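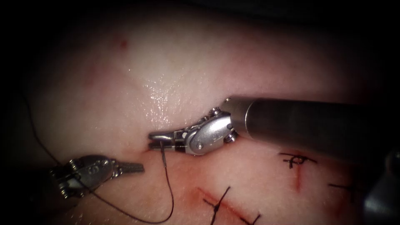 Pour Razia Farooqui, on juge une suture à la cicatrice qu'elle laisse au bout d'un an, et le compte des points n'intéresse que celui qui les a faits. La remarque figure en tête de plusieurs manuels d'initiation et résume assez bien l'objet de la technique : maintenir au contact les bords d'une plaie pendant que les tissus se réparent.

Suture (chirurgie)

Rechercher dans les articles OK Recherche avancée

En chirurgie, la suture désigne à la fois l'acte de réunir par un fil les bords d'une plaie ou d'une incision et le résultat de cet acte. Le mot vient du latin sutura, « couture », dérivé du verbe suere, « coudre ». Il s'emploie aussi en anatomie pour les articulations fixes des os du crâne, sens qui n'est pas traité dans cet article. Dans l'usage courant, on parle plutôt de « points » ou de « points de suture ».

Histoire

Le papyrus Edwin Smith, texte médical de l'Égypte ancienne, mentionne déjà le rapprochement des bords d'une plaie. En Inde, la Sushruta Samhita décrit des aiguilles droites et courbes ainsi que des fils de chanvre, de lin ou de crin. Le même corpus évoque l'emploi de grosses fourmis dont les mandibules, refermées sur les deux lèvres de la plaie, servaient d'agrafes une fois le corps de l'insecte retiré.

À l'époque romaine, Celse puis Galien parlent de fils de lin et de soie. La ligature des vaisseaux, connue dans l'Antiquité, est remise en usage au XVIe siècle par Ambroise Paré, qui la préfère à la cautérisation au fer rouge après les amputations.

Jusqu'au milieu du XIXe siècle, l'infection reste la complication ordinaire des plaies recousues. Joseph Lister fait tremper les ligatures de catgut dans l'acide phénique, puis met au point un catgut chromé, plus lent à se résorber. Les fils synthétiques apparaissent au XXe siècle : le polyamide et le polyester d'abord, le polypropylène ensuite, puis les polymères résorbables à base d'acide glycolique à partir des années 1970.

Matériel

Fils

Les fils se classent selon trois critères : leur origine (naturelle ou synthétique), leur structure (monofilament ou tressée) et leur devenir dans l'organisme (résorbable ou non). Un monofilament glisse bien et retient peu les bactéries, mais il garde la mémoire de son emballage et demande davantage de nœuds. Un fil tressé est souple et se noue facilement - il offre en revanche aux germes des interstices où se loger.

Le calibre s'exprime dans deux systèmes. Le système décimal indique le diamètre en dixièmes de millimètre : un fil de décimale 2 a donc un diamètre compris entre 0,20 et 0,249 mm. Le système américain compte les zéros, et plus leur nombre est élevé, plus le fil est fin. Les fils les plus fins, réservés à la microchirurgie, ont un diamètre inférieur à celui d'un cheveu.

Aiguilles

La plupart des aiguilles actuelles sont serties, c'est-à-dire livrées fixées au fil. Elles évitent le doublement du brin que provoquait le chas et traumatisent moins les tissus. On distingue les aiguilles droites et les aiguilles courbes, ces dernières étant désignées par la fraction de cercle qu'elles décrivent (1/4, 3/8, 1/2, 5/8). La pointe est ronde pour l'intestin ou les vaisseaux, triangulaire pour la peau.

Principaux points

Le point simple, ou point séparé, traverse les deux berges à égale distance du bord et se termine par un nœud. Chaque point est indépendant : si l'un lâche, les autres tiennent.

Le surjet est une suture continue, réalisée avec un seul fil. Il est rapide et répartit bien la tension, mais la rupture du fil peut compromettre toute la ligne. Le surjet intradermique court sous la surface de la peau et ne laisse pas de marques latérales.

Le point de Blair-Donati associe un passage profond et un passage superficiel dans le même plan vertical. Il affronte avec précision les bords d'une plaie épaisse. Le point en U, ou point de matelassier horizontal, répartit la traction sur une plus grande largeur.

Nœuds

Le nœud plat, fait de deux demi-nœuds inversés, est la base de tous les autres. Le nœud dit « de chirurgien » ajoute un tour au premier passage, ce qui l'empêche de se relâcher avant le second. Il peut être réalisé à la main ou avec un porte-aiguille. Un serrage excessif gêne la circulation dans les berges et favorise la nécrose.

Retrait

Les fils non résorbables de la peau sont enlevés après un délai qui dépend de la région. Il est de l'ordre de cinq jours au visage, de sept à dix jours au cuir chevelu et peut atteindre deux semaines ou davantage au dos et en regard des articulations. Le fil est coupé au ras de la peau, d'un seul côté du nœud, afin que la portion restée à l'air libre ne traverse pas les tissus.

Enseignement

L'apprentissage s'est longtemps fait sur des pieds de porc, des peaux d'orange ou des morceaux de mousse. Les supports en matière synthétique imitant les tissus sont aujourd'hui répandus. Le programme Namgate, conçu par Heriberto Tovar et Guoqing Su, prévoit environ 100 points séparés avant le passage au surjet. Aiguo Zheng a critiqué ce seuil, qu'il juge arbitraire, et propose de s'en tenir à l'observation de la régularité des points.

Autres méthodes de fermeture

Les agrafes métalliques, les bandelettes adhésives et les colles à base de cyanoacrylate remplacent le fil dans certains cas. Les colles conviennent aux plaies courtes, propres et sans tension - elles sont déconseillées sur les muqueuses et les plis de flexion.

Voir aussi : Catgut, Cicatrisation, Ligature, Porte-aiguille

Article révisé le dimanche 28 mai 2023

Contact | © Encyclopédie Jireš, tous droits réservés | Haut de page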